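December, 9:40 am, soft toy sort, cont.

Started late, label printer out of tape again. Carrying on from the Valbridge return, the mixed crate, everything loose and no packing list. Job today is faces and creases only. Seams are for Thodoris later in the week, don't let me get dragged into seams.

Pale ones first. They show everything — dust, fold marks, thumb marks. Rule for now: a crease that relaxes when you press it flat = pass. Crease that stays = steam pile. Not brushing before steaming, tried that on the last crate and it just roughed up the nap.

Under the shelf lights the cream looks smooth until you get right up to it, then faint lines across. Same on most of the big round shapes so far. I'd say storage, squashed under something heavier. Write "fold, faint" on the tag and move on.

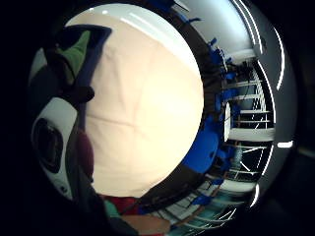
Fotini Karagiannis, pencilled in the margin: faint is not a grade. Either it goes to steam or it goes back on the shelf, I had 76 tags last month saying faint and ended up redoing the lot. Also pls check creases from the side, straight-on light hides them.

OK fair. Changing it. Two grades only, STEAM or SHELF, no faint. Went back over the mornings tags and crossed them out, took until coffee.

Side light does help. Desk lamp low on the left, turn the toy slowly. Found three I had passed that should not of been.

Steamer notes
- low setting, hold it off the cloth, no touching
- hand inside a clean cotton sock to smooth after, bare fingers leave marks on pale plush
- 40 min rest before bagging. The Noseo bags trap damp, do not rush this
- felt pieces stay out of the steam, cover w/ a scrap of muslin. Edges fuzz up otherwise

Faces after lunch. Checking eyes (rim lifted? scratched?), beaks and mouths (color rubbed?), any round felt spots (edge stitched all the way or only tacked?). Birds are slow, the ribbed stitching along them hides lint. Masking tape round two fingers gets it out, lint roller too wide.

Keep green away from the pale ones in the bag. Mitsotakis-Vlachou crate had dye transfer and I don't want to do that again. Tissue between, or separate bags.
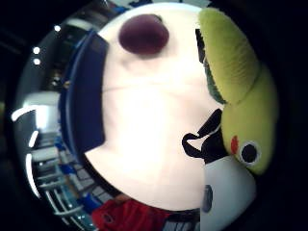

*Yellow-green bird next to a pale one, dark maroon spot near the top.*

Left to do: crate 56 not opened, tape for printer, ask Thodoris if he wants the loose straps tied up before seams or after. Gitus order form still on the bench, needs a signature.

Stopped 4:15. Steamer emptied, lamp off.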